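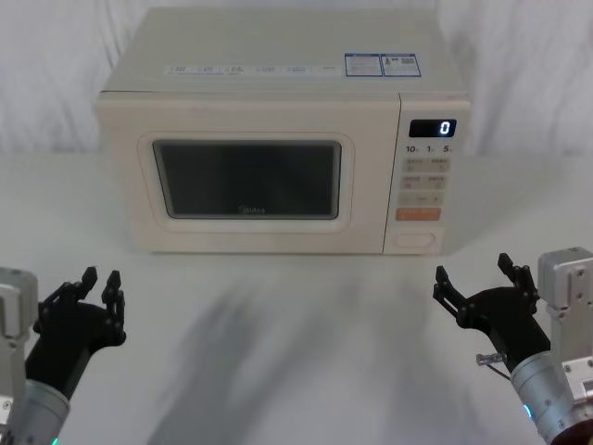
Microwave station with both hands open, display at 0.

Staff at the Hoton site who formerly ran door tests by hand now supervise the Jullex cell. Before each run, place the oven on the white table with its door facing the arms. Keep the tabletop clear. 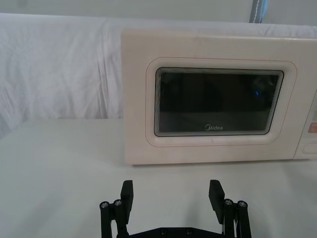 Oven door from the two-finger gripper.

Enter job code 3768 and remain at the desk. Two operators share each shift: one watches the arms, the other records results.
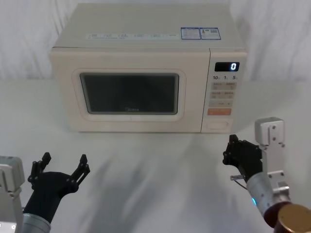
Right gripper closed, near the door-release button.

Stop the cell before reaching over the table. Questions on revised duties go to Teresa Dunne.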